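Gridari Camp Craft Trunk

I've been running the art table at our children's summer camp for six years now, and the Craft Trunk is what came out of me getting fed up with carrier bags. Paint in one, brushes in another, glue leaking into a third and the good scissors always at home on the kitchen table. So I drew up what I wanted, Ilse Wendt at Gridari sorted out the box itself, and we've been selling them to camps, holiday clubs and youth groups ever since.

It's a big lidded trunk on wheels with lift-out trays, and it holds enough for a group of children to paint, stick, thread and model clay for a full week. The trays come out and go straight on the tables, so you're not forever passing things over people's heads. I pack them by activity – painting in the top two, beads and thread under that, clay and tools at the bottom where the weight wants to be – but plenty of groups shuffle it all round and that's fine too!

What you get in the standard trunk: ready-mixed paint in 6 colours, brushes in three sizes, child-safe scissors, PVA glue, air-drying clay, a bead tray with some 2,000 beads, cotton thread, felt-tip pens, and 60 sheets of thick paper. Aprons are extra (sorry, they take up so much room) and so is the face paint set, which Piret Lepik put together for us after years of doing tigers and butterflies at fetes.
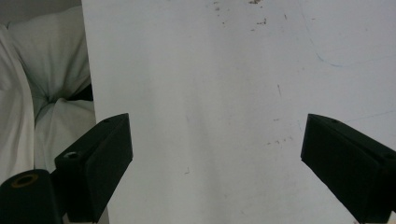

Washable pens were the thing I was fussiest about. We tried a few makes before settling on the Sutora ones, because with eight-year-olds the ink goes on sleeves, chins, chair legs and each other. Tables too, of course. I keep a damp cloth in the lid pocket and go over everything before lunch. Scratches are there for good, so put the wipe-clean cover down first if the hall is fussy about its furniture. It's in the bottom of the trunk, folded under the clay.

Refills come in two sizes. The half refill is paint, glue and paper only, and the full one tops up the lot, beads included. If you only run the one week a year I'd go for the half, and have a rummage before you order as there's nearly always more thread left than you think. Please don't store the clay over winter once it's opened. I left mine in the shed until December and it was a brick.

The wheels are fine on hall floors and tarmac but they don't love long grass, so for field camps you'll want another grown-up on the other handle. Replacement wheels, catches and trays are all available separately. Drop me a line with the colour of your trunk and I'll match them up.

Delivery is normally within the week, a bit slower in July when everybody wants one at once. For bulk orders, ask for Malte Ackermann.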